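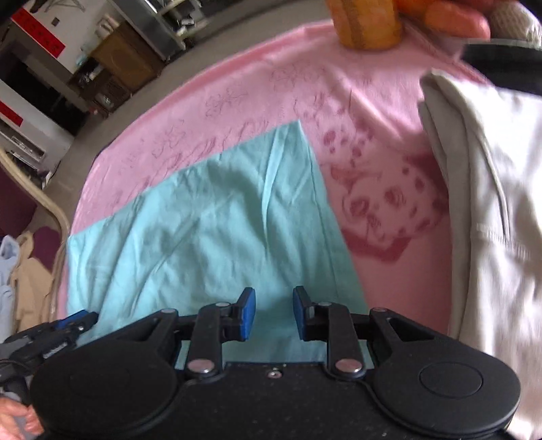 Looking after the hand-held gripper
Student project report, Cremilda Araújo

My part of the Skellavwood project was the care of the hand-held gripper, and I have to say I grew rather fond of it over the months! When I took it on in April it had been passed from one student to the next, and the only notes were a few lines in the back of somebody's logbook, so much of what follows I learned by asking patient people a great many questions.

Cleaning and pins

The black body shows every speck. I wipe it with a dry lint-free cloth, then go round the silver pins with a soft brush, working outwards from the little screw in the middle. Folding clothes is dusty work (far dustier than I expected), and after 100 folds the fingers on our tool began to feel stiff. I now brush the joints every session and check the pins for play every 300 folds, writing both down in the Wevolar log sheet.

The blue pads

These do all the gripping, so they get the most attention. I open the fingers fully over a spread-out T-shirt, look at the two blue faces from above and make sure they stand square to each other before closing on the fabric. A pad that leans will pinch a sleeve on one side only, and you can lose a whole afternoon to that. 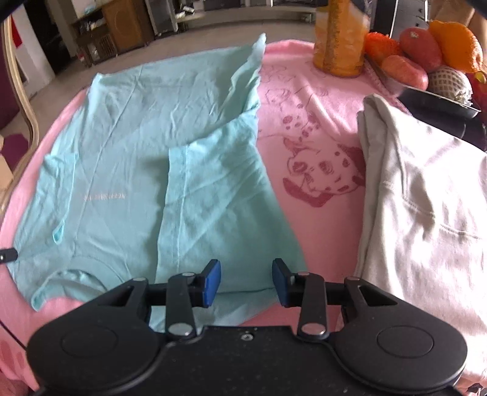
What I would do differently

I would start the log on the first day. We had made 3,355 closures by the end, but the early ones had to be pieced together from Dellivano's files, which was slow going. I would also order spare pads sooner.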